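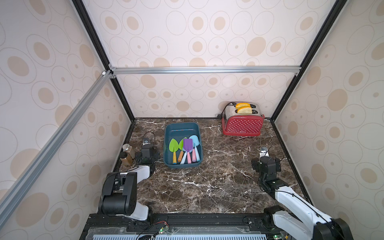 Teal basket on the marble counter.

Pre-departure galley and cabin meal check, with comments
Reading time: 3 minutes

Aircraft type: regional turboprop, single aft galley
Operator: Flandholm
Caterer: Asfaw
Checked by: Lacey Hulme
Second check: Jong-dae Hyun
July 2022

Mark each line OK, Fix or Hold. A Hold means the trolley does not go on until the item is cleared. Comments go under the line they belong to.

1. Paperwork

Meal count matches passenger list: OK
126 meals booked across the day's rotations and 126 signed for at the dock.

Special meals listed by seat: Fix
Two vegetarian meals had a name but no seat number. Jong-dae rang Asfaw and got the seats. The form has a box for this and it should be filled in before the van leaves.

Allergen sheet on board and readable: OK
Sheet is the new layout. The old December version was still in the galley folder behind it and has been taken out.

2. Chilled food

Trolley seals unbroken: OK

Temperature of cold trays on arrival: OK
Probe reading 3 degrees on the first trolley and 6 on the second. Both are inside the operator's limit, but the second had been standing at the dock door. Please load straight from the van.

Use-by labels present on every tray: Fix
Labels on the fruit pots are coming away at the corners. All could be read. Asfaw to try the other label stock.

Dry ice handled with gloves and logged: OK

3. Galley

Worktop wiped down and dry: OK

Oven interior clean, racks seated: Fix
Crumbs under the bottom rack. Cleaned during the check. The night crew are wiping the racks but not lifting them out.

Oven door latch holds: OK
Stiff to open. Reported at the last check as well, and engineering have it on their list.

Hot water boiler free of leaks: OK

Boiler descaled within the set period: Hold, then cleared
No date on the tag. The Wilard service sheet gave the date and the tag has been filled in. Whoever does the descaling fills in the tag at the same time.

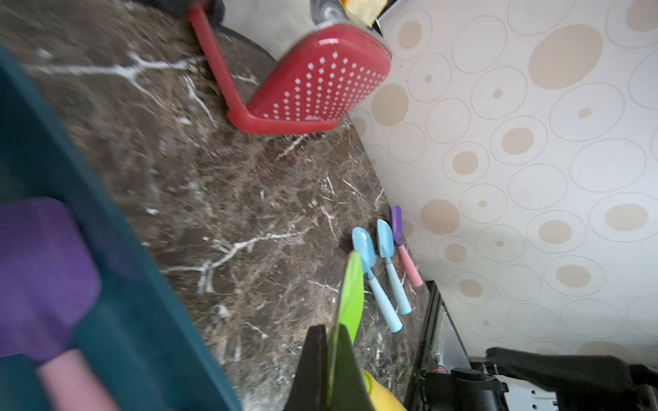 Waste bin lined and flap closes: OK

Loose items stowed before taxi: OK
Tongs and the ice scoop have a clip each on the inside of the cupboard door. The clip for the scoop is bent and will need changing soon.

4. Trolleys

Brakes hold on both pedals: Fix
Trolley 2 creeps when the red pedal is down. Swapped for the spare and tagged for repair.

Doors latch top and bottom: OK

Wheels clean and turning freely: OK
Some tape wound round one axle, removed with a knife.

5. Crew meals

Pilots' meals different from each other: OK
One chicken, one pasta. Both marked on the lid. Last time they were marked on the side only and could not be told apart once stacked.

Crew meals kept apart from passenger meals: OK

6. Snacks and drinks for sale

Nut products in their own drawer: Hold, then cleared
Jellix bars with peanuts had been put in with the plain biscuits. Moved to the bottom drawer. Lacey has asked for a printed label on the drawer front, as the handwritten one rubs off.

Cans undamaged: OK
One dented can taken out and written off.

Milk portions in date: OK

Follow-up

Asfaw to confirm the seat number box is filled in on the next 3 deliveries. Trolley 2 stays off the aircraft until the brake has been tested under load. Jong-dae will look at the oven racks again at the next night stop and add a line to the cleaning card. Completed sheets go in the blue folder, and a copy is sent to the caterer the same day.

Contact the catering desk | © Flandholm 2022 | Back to top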